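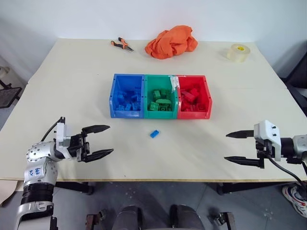

Figure 3. Sorting station at the open day, seen from the robot's head camera. One blue brick lies on the table in front of the three bins; both grippers are open.

4.2 Sorting station

The second station was set up to show a task that visitors could follow without any spoken introduction. Loose building bricks had to be placed in the bin of the same colour. The bins were kept side by side in the order blue, green, red, as seen from the robot, and this order was not changed during the day (Figure 3). Each bin already held bricks of its own colour, so that the goal could be read from the table itself.

The robot ran the Clerent control software with a policy trained on 300 teleoperated episodes. All of these were recorded in November in our own laboratory, on a different table and under ceiling lights that could be dimmed. The hall at Skarkanden has fixed lighting. No episodes were added after the move, and the policy was not tuned on site except for the height of the table surface, which was measured again and entered by hand.

Objects that play no part in the task were left within view at the back of the table. In Figure 3 these include a pair of pliers, a crumpled orange cloth and a roll of clear packing tape. The training episodes had been recorded with a similar mix of tools and cloths in changing positions, and we wished to keep this condition for the public runs. The orange cloth was of some interest to us, as earlier versions of the policy had at times reached for red or orange material outside the bins. This fault was not seen at the open day.

4.3 Procedure with visitors

The open day took place on 24th January. Visitors came to the station in small groups and were asked to stand behind a line on the floor. One person from each group was invited to choose a brick and put it anywhere in the free area in front of the bins. The operator then checked that hands were clear of the table and started the run from the Fedoruk console. A run ended when the brick had been released, or when the operator pressed stop.

Either arm could be used. The choice was made by the policy and was not shown to the visitors before the motion began. Bricks placed close to the centre line, such as the one in Figure 3, were the hardest case for this choice – the two arms would sometimes both start to move before one of them drew back. Several visitors took this for a fault and stepped away from the line. We return to this point in Section 5.

In all, 43 runs were started. Of these, 3 were stopped by the operator: 2 after a brick had slipped out of the fingers on to the table, and one when a child leaned across the line. In the remaining 40 runs the brick was released into the bin of its own colour. These numbers should not be read as a measure of performance. Brick positions were chosen freely and tended to repeat, as people often copied the person before them.

4.4 Remarks from visitors

Remarks were noted by Domenica Kälin, who stood with the groups and took no part in running the robot. The question asked most often was whether the robot knew the colours or only the places of the bins. With the bin order fixed, the station could not answer it. A test with the bins swapped had been planned for the afternoon but was dropped when the Likex station next to ours overran and the groups had to be merged. The same test was later done in the laboratory and is reported in Section 6.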